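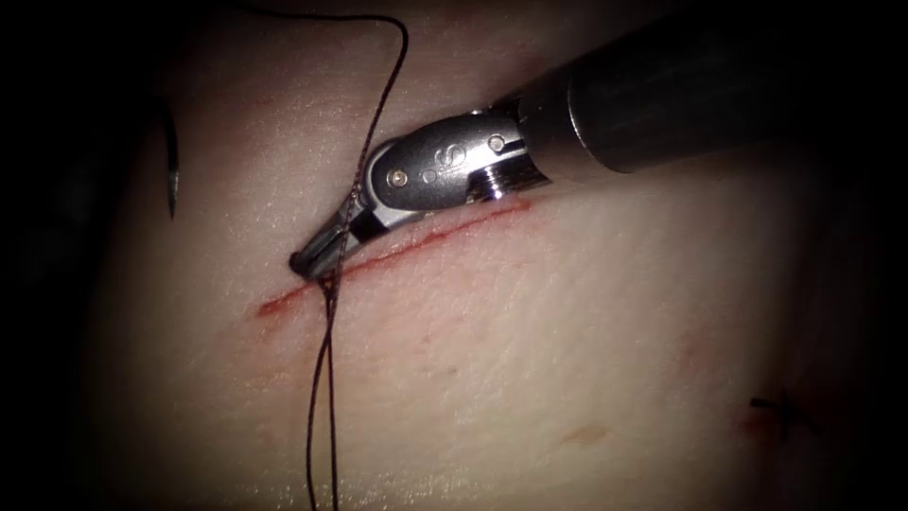

People call the fire department, then the police, then us, and by then the dog has been in the canal for a long time, one of the night staff at the Acharya shelter told our group when we first visited.

Animals in the Water: Rescue Calls on the Prernisley Canal
Student project report, Bevham
Submitted 09/05/2019

1. Background

The Prernisley Canal runs through the middle of Bevham. Most of it has straight walls that drop directly to the water. An animal that falls in can usually swim, but it can't climb out, and it may swim along the wall until it is too tired to keep going. We wanted to find out how often this happens, which animals are involved, and who gets them out.

2. What we did

The Acharya shelter let us read its call log for the past two years. Names and phone numbers of callers had been removed. We sorted the calls by type and marked each water call on a map of the canal. We also handed out a one-page questionnaire on the towpath in September and got 40 back. The questions asked whether the person had ever seen an animal in the canal, what they did, and whether they knew what number to call.

Our original plan was to interview boat owners as well, but the mooring was closed for repairs during the weeks we had set aside.

3. Results from the call log

The log has 306 rescue calls. Of these, 116 were for animals in the canal. The rest were mostly cats in trees or on roofs, and birds caught in netting.

Dogs made up 68 of the canal calls. The others were cats, deer, a few ducklings stuck below the lock, and one goat. Dog calls came mostly in the early morning and after work, the times when people are out walking. Deer calls were nearly all at night.

The map showed two clusters. One is by the footbridge, where there is no railing on the north side. The other is behind the old feed store, where the towpath narrows and the edge is broken. 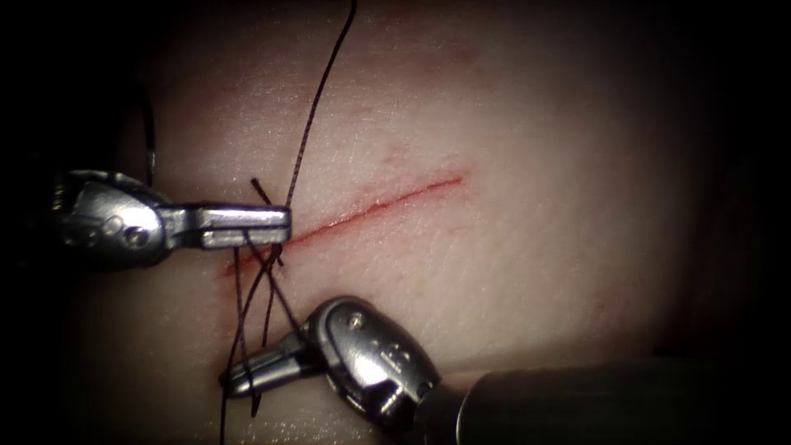
We had expected the lock to be the worst spot, and it was not. There is a ladder there and a low stone shelf, and several log entries say the animal was already standing on the shelf when staff arrived.

4. Results from the questionnaire

More than half of the people who answered had seen an animal in trouble in the canal at least once. Most had tried to help from the bank. Four had gone into the water themselves, which the shelter advises against. Very few knew the shelter's number, and several wrote down the number of the city parks office, which closes at five.

5. Escape ramps

The shelter suggested we look at escape ramps. We compared two kinds. The Skadier ramp floats and is chained to the wall, so it moves with the water level. The other is a fixed ramp of concrete with ridges. The fixed ramp would last longer but the canal has to be drained to build it. A floating ramp can be put in from a boat.

6. Limits

The log only shows calls. Animals that got out alone, or were never seen, are not in it. Our questionnaire was small and only reached people who already use the towpath.

7. Recommendations

Put one floating ramp at each of the two clusters and check the log again after a year. Paint the shelter's number on the footbridge and on the feed store wall. Add a railing to the north side of the footbridge.

We sent a copy of the map to the shelter and are waiting to hear whether they want the spreadsheet too.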